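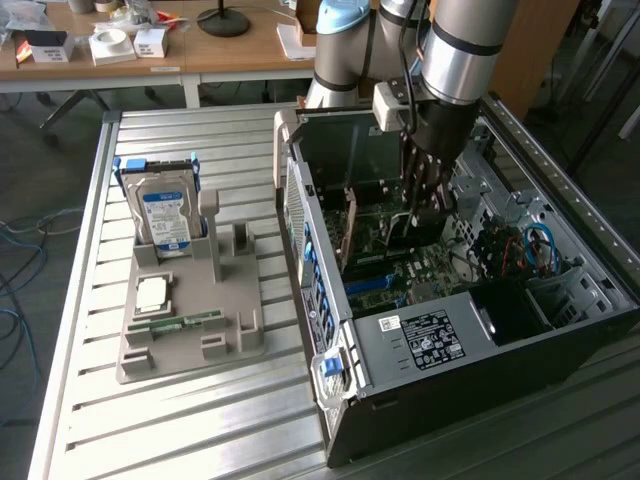 The robot arm over an open desktop tower, with the parts tray beside it on the bench.

Soltville lab opens its doors, and the robot steals the show

Take 175 visitors, one robot arm and a desktop computer with its side off, and you have a very good afternoon. The Viltau workshop in Soltville held its open day on 4/7/24, and the bench everybody wanted to stand near was the one where a machine with slender black fingers handles computer parts.

"People expect it to be fast, and then they get hooked on how careful it has to be," said Shalini Rana, who ran the demonstration in 40-minute sessions.
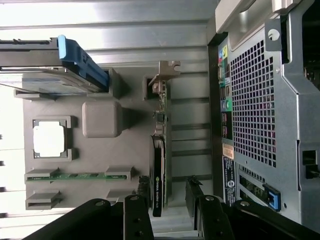
Close quarters: the gripper's fingers on either side of a graphics card.

The parts sit in a gray 3D-printed tray, each with its own slot or pocket — drive, processor, memory and graphics card. Savita Garg designed the tray and went through 5 versions before she was happy with it. She had a couple of the rejects in a box under her chair, and the kids loved them!
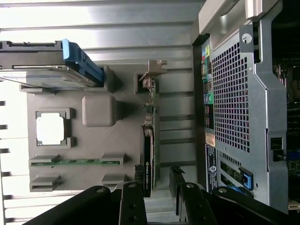 The tray seen from the gripper, with the back of the tower to the right.

Visitors could also follow the view from down at the gripper, which drew plenty of gasps. Bhupendra Shukla brought 50 students over from Lambert and had trouble getting them back on the bus. Viltau plans a second open day in July, with longer sessions and more chairs.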